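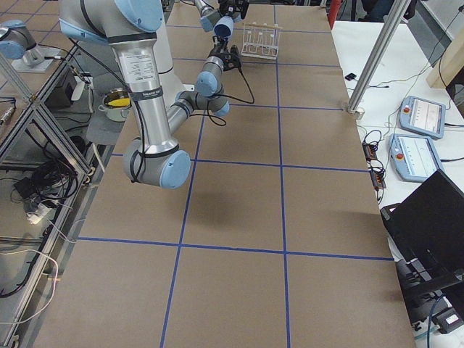
The Printed Manual Deserves Its Place

Position paper of the Catholm Institute for Everyday Information
April 2023

Over the past decade the printed instruction manual has been quietly withdrawn from a large share of the goods sold to households, workplaces and public bodies. In its place the buyer is given a small card bearing a web address, or a square code to be read by a telephone. The Institute has followed this change with growing concern. It is our view that a full printed manual, in plain language and in type of a readable size, should be supplied with any product whose safe use depends on instruction, and that public bodies should require it when they buy.

We recognise that this view will strike some readers as old-fashioned. Many manuals of the past were poor. They were translated carelessly, printed in too many languages at too small a size, and filled with warnings so general that the important ones were lost. A bad manual on paper has little to recommend it over a bad manual on a screen. Our argument concerns what a good one can do, and what is given up when no paper copy is supplied at all.

Who is left out

The first difficulty is access. A household without a reliable connection, or with one telephone shared among several people, cannot be said to have been given instructions when it has been given a web address. The same is true of a person who has a telephone but cannot comfortably read a long document on it. In our work with the Vishwakarma Advice Centre, we reviewed 52 enquiries from residents who had asked for help with a newly bought appliance. In a good many of these cases the resident had never seen the instructions at all. The card had been thrown away with the packing, or the code had led to a general sales page from which the correct document could not easily be found.

It is sometimes said that these residents can ask a relative or neighbour. Many do. We do not think it proper that a manufacturer's duty to explain its own product should be passed on to the customer's family in this way, and we note that the relative is often working from memory of a different model.

Older residents are usually named in this discussion, and they do form part of the group affected. Yet the enquiries we reviewed came from tenants of all ages, including parents of young children and people who had recently moved to the area. The lack of clear instructions is felt most by those who are setting up a home quickly and with little money to spare for mistakes.

How long instructions need to last

The second difficulty is time. A cooker, a boiler or a washing machine may be in use for many years. It will often pass from one tenant to the next, or be sold with the house. A manual kept in a kitchen drawer passes with it. A web page does not always remain where it was, particularly when the maker has changed its name, merged with another firm or stopped supporting the model.

The case of the Prastus storage heater is well known locally. The heaters were fitted in 3 blocks of flats in Catholm, and the instructions were placed on the maker's website. Within two years the site had been rebuilt and the pages removed. Tenants who moved in after that date had no means of learning how the night setting worked, and the landlord's own staff were unsure of it. The matter was settled when a retired fitter was found to have kept a paper copy, which was then photocopied for every flat. We would ask the reader to consider how many similar cases end without such a copy coming to light.

Libraries and archives have a further interest. Printed manuals have long been kept in local collections, where they are used by repairers, historians and people who have inherited an old sewing machine and wish to thread it. There is no settled arrangement for keeping the online documents that have replaced them. Some are overwritten each time a correction is made, so that the version which applied to a given machine when it was sold can no longer be consulted.

The question of cost

Manufacturers point to the cost of paper and printing, and to the waste involved in supplying a booklet that may never be opened. These are fair points and should be answered fairly. A manual need not be thick. Much of the bulk of the older booklets came from printing the same text in many languages for many markets, and a booklet produced for the country of sale would be a fraction of the size. We would also accept a system in which the buyer may decline the booklet at the point of sale, provided that the choice is put clearly and the booklet is otherwise supplied free of charge.

Brellia, a maker of small kitchen goods, returned to printed manuals last October after a period without them. The firm told us that calls to its customer line had fallen since the change. We do not rest our case on one firm's account. It does suggest that the savings made by leaving out the manual may be partly offset by the expense of answering the questions which the manual would have answered.

On the matter of waste, we would add only that an appliance given up as faulty when it was wrongly set up is a much larger piece of waste than a booklet.

What we propose

Public bodies, including housing providers, schools and health services, should write the supply of a printed manual into their terms of purchase. They should keep one copy centrally and leave one with the equipment. Landlords should hand over the manuals for fixed appliances at the start of each tenancy, in the same manner as the keys.

Manufacturers should print the model number and the date of the text on the cover, and should send a copy of each manual to a library of record. Where the instructions are later corrected, the correction should be available by post on request.

Online versions should continue. They are useful to people with poor sight, who can enlarge the text, and to those who have mislaid the booklet. The Institute's request is that they be offered alongside the printed manual, and that the choice between the two be left to the person who has to use the machine.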